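About Botside

Botside refurbishes, repairs and parts out used desktop computers. We work mainly with business machines retired from offices and schools, and we sell the results as complete systems or as tested components. The company was started by the Michalík family in a rented unit in Pirthorpe, and it still operates from there.

The shop is divided into receiving, the bench room and storage. Receiving handles intake, exterior cleaning and data removal. All teardown, repair and assembly work is done in the bench room. Storage holds finished systems and 385 bins of sorted parts.

What we take in

We accept desktop towers, small form factor machines and workstations from the major business lines. Laptops and printers are referred to other shops in the area. The minimum lot for free pickup is 43 units. Smaller lots can be dropped off at the loading door during business hours.

Each machine is given an intake number on arrival, and that number stays with it through every later step. If a machine is broken down for parts, the number is carried over to the bin record for each part. A buyer who has a question about a power supply or a memory module can give us the number on the invoice, and we can look up the model it came out of.

Drives are removed at intake and wiped or destroyed according to the instructions on the customer's work order. Certificates are issued per lot — one line per drive, listed by serial number.
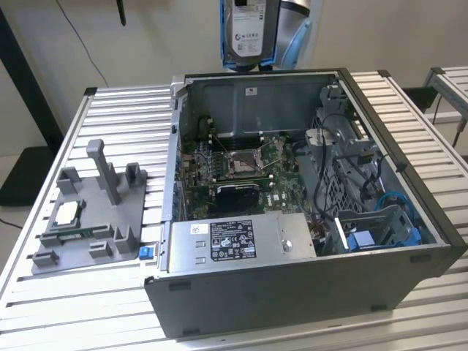
ON THE BENCH

Towers are worked on lying on their side, with the side panel off and the interior facing up. The board, the power supply and the drive cage can all be reached from one position this way. The worktable has a slotted aluminum top.

On a Dell board with the processor out, such as this one, the socket is inspected before anything else is fitted. We look at the contact area under magnification, then at the retention frame and the lever arm. A socket with visible damage fails the board, and the board goes to recycling. We do not attempt contact repair.

Graphics cards are pulled and tested in a separate fixture. The load test runs for 2 hours. Cards that show artifacts or throttle early are not resold in any grade. Power supplies are tested under load outside the case, and the regulatory label must be present and readable for the unit to pass.

SATA cables are checked for latch wear and bent connectors. Cable routing is redone during assembly — loose cables near a fan are the most common fault we find in machines repaired elsewhere.

Records and grading

Bench results are entered in Ultusent, our in-house tracking software. It stores the intake number, the test results, the parts replaced and the final grade. Ultusent replaced our paper cards in January, and older records are being added as time allows.

Grade A systems have no cosmetic damage beyond light marks. Grade B systems may have scratches or a replaced side panel. Both grades pass the same electrical tests. Grade C is sold for parts only.

Capacity and orders

The bench room can process 500 machines per month. Orders for matching systems are filled from a single model family where stock allows, and substitutions are quoted before shipping. Component orders have no minimum quantity.

Current terms for business customers took effect on June 15, 2024. A copy is included with each quote and is available at the front counter in Pirthorpe.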